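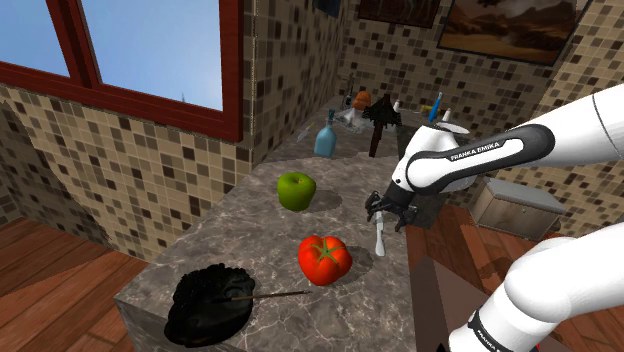
Plum Butter Season, and a Word About Toast

Okay, the plums are in. The good ones, the little dusty purple kind that look like nothing much in the bowl and then go jammy and almost winey the minute they hit a low oven. I came home from the market on Wednesday with way too many (four pounds was the plan, and I'm not telling you what I ended up with) and my kitchen has smelled like cinnamon ever since.

So this month's recipe is plum butter! No dairy in it, in case the name is new to you. It's just fruit cooked down until it's thick and dark and spreads like a dream. My grandmother made hers on the stovetop and stood there stirring all afternoon. I did that for years, and I have the splatter scars on my forearm to show for it. Then my friend Domenica Gruber told me she does hers in the oven, and I have never gone back.

What you need: three pounds of small purple plums, a cup of brown sugar, the juice of half a lemon, one cinnamon stick, a good pinch of salt. That's it. If your plums are very sweet, start with a bit less sugar and taste as you go.

Halve the plums and pull out the pits. Don't peel them! The skins are where all that gorgeous color comes from, and they melt away to almost nothing. Tumble everything into your widest roasting pan, cover it tightly with foil and bake at 325 for an hour, until the fruit has slumped and there's a lot of juice. Fish out the cinnamon stick, blend the whole lot until smooth, and pour it back into the pan.

Now it goes back in, uncovered, at 300. Stir it every half hour and scrape down the corners, where it likes to catch. Mine takes nearly 3 hours at this stage, but my oven is old and moody, so start checking after two. It's ready when you drag a spoon across the bottom of the pan and the line stays put for a second or two before it closes up. It'll look a shade looser than you want. Take it out anyway, it thickens a lot as it cools.

Spoon it into clean jars, let it cool, and keep it in the fridge for up to two weeks, or in the freezer for a few months (leave some room at the top of the jar). I haven't tested this one for shelf canning, so please don't put it in the pantry.

Now, toast. I have opinions. The bread should be a day old and cut thicker than you think, and you want it properly brown, with cold salted butter put on in slabs so it only half melts. Then the plum butter, right out to the crusts. I had two slices standing at the counter this morning and then a third sitting down, which felt more civilized.

It's also very good stirred into oatmeal, or swirled through plain yogurt, or next to a pork chop with a little mustard. Friederike Kramer wrote in last fall to say she sandwiches her gingersnaps with it, and I tried that with a smear of cream cheese underneath. Oh my goodness. Make those for a bake sale and stand back.

A couple of you asked if frozen plums work. They do! Thaw them in the roasting pan so you keep all the juice, and expect a longer second bake. Prune plums from the Birnham orchard stand are my favorite if you live out that way, and they usually have them into late September, but go early in the day.

Next month I'm doing pears, probably the upside-down cake with black pepper that I keep promising. If you have a pear recipe your family fights over, hit reply and send it to me. I read all of them, usually with toast in my other hand.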